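19th April

Water hardness at the kitchen tap read 309 ppm this morning, up from the February figure. Changed the resin in the softener at Flerkness and ran two regeneration cycles. Salt use is higher than the manual predicts. I suspect the brine valve seats late, but I have no direct measurement and will leave it a week.

Ashwin Fernandes phoned at 11 about the rain gauge. His unit and mine disagree by 7 percent over the same period. Both are tipping bucket types. Mine was calibrated with a drip bottle over 60 minutes, his with a syringe over a much shorter run. A fast pour makes this kind of gauge read low, so I trust mine more. He does not agree. Narayanan Kandasamy has offered the spare from Skesard as a third reference, and it can go on the same post.

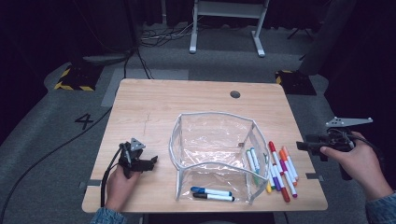
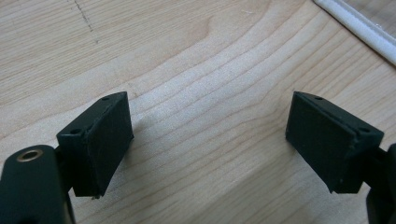
Light wood tabletop, both views.

Afternoon spent on the well log. The old sheets give depth to water from the casing lip and the newer ones from ground level, with no note of the change. I subtracted the lip height from the old readings and replotted. The step in the curve disappeared. The remaining slope is small and looks seasonal.

Still to do: order test strips from Bangate, clean the gauge funnel, write the datum at the top of every log sheet in ink. Barometer falling slowly at dusk. Wind southwest, light.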